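# Chapter 3: What the Bag Is Doing

I started the last chapter with a fried egg, so it's only fair that I start this one with a snack.

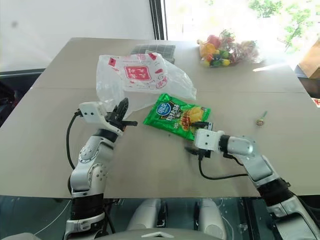
When I was eleven I worked Saturdays at my aunt's corner shop, and my one real job was refilling the chip rack. I hated it. Chips weigh next to nothing and take up all the room in the world, and you can't stack them, you can't squash them, and you certainly can't throw them (I tried, once, in July, with the whole family watching). I'd grab a bag by its top seam, feel all that air shift around under my fingers, and think: why on earth are we selling people so much air?

It took me years and a packaging course to get a decent answer, and that answer is most of what this chapter is about. We're going to look at flexible packaging, meaning anything thin and floppy that takes its shape from whatever is inside it. Chip bags count. So do bread bags, clear plastic bags, frozen pea bags, and the little sachets of soy sauce that breed in the back of your kitchen drawer.

## Before you read on

Go to the kitchen and find two bags. One should be a sealed snack bag that you can't see through. The other should be a clear plastic bag, any size, crumpled is fine. Put them side by side on a table and keep them there while you read. I mean it! My students at Fakville College always roll their eyes at this, and then somebody spends the entire class prodding the bags and asks the best question of the day.

Now press each one gently with a flat hand. The sealed bag pushes back. The gas inside has nowhere to go, so the whole bag turns into a kind of cushion and the chips ride around in the middle of it. The clear bag probably gives up with a sigh, unless you've knotted it, in which case you've made a cushion of your own.

Pick them up next. Notice where your fingers go. Most people pinch a seam or a corner, and hardly anyone grabs a chip bag around the belly, even when they're hungry. You've learned how hard you can squeeze before something crunches, and you learned it so long ago that you don't remember doing it. We'll come back to this in Section 3.4, when Wanda Wojcik's crush tests come in, and you'll be sorry if you've already eaten your sample.

## A word about words

I'll be using a few terms loosely here and tightening them up as we go.

- **Film** is the thin sheet a bag is made from. It can be a single layer or several layers stuck together.
- **Headspace** is the gas above and around the food. In my aunt's shop we called it "the puff."
- **Barrier** means how well the film keeps things out (or in). Oxygen, water vapor and light are the ones we'll worry about most.
- **Seal** is wherever two pieces of film have been joined, usually with heat and pressure.

If you mix up film and barrier on your first try, don't panic. Doğukan Toprak, who read this chapter in draft, circled the same mistake in my own writing twice.

## The puzzle for this chapter

Suppose you run a small company called Brosar, and you make potato chips. You have 30 grams of chips to put in each bag. They have to stay crisp, stay whole, and look good on a shelf next to everybody else's. A clear film would let shoppers see what they're buying, but light and fat don't get along, and after a while the chips start to taste like an old crayon. A printed, opaque film protects them better, but then you have to rely on a picture of chips to sell your chips. And how much puff do you want? Too little and you're selling crumbs. Too much and you're paying to truck air across the country, and getting cranky letters besides.

Write down your first guess now, before you know anything. Film, puff, seal. Two lines will do. Keep the paper, as you'll need it again for the exercises on page 131.

We'll begin with the film itself, and with what happens to a potato chip when water gets in.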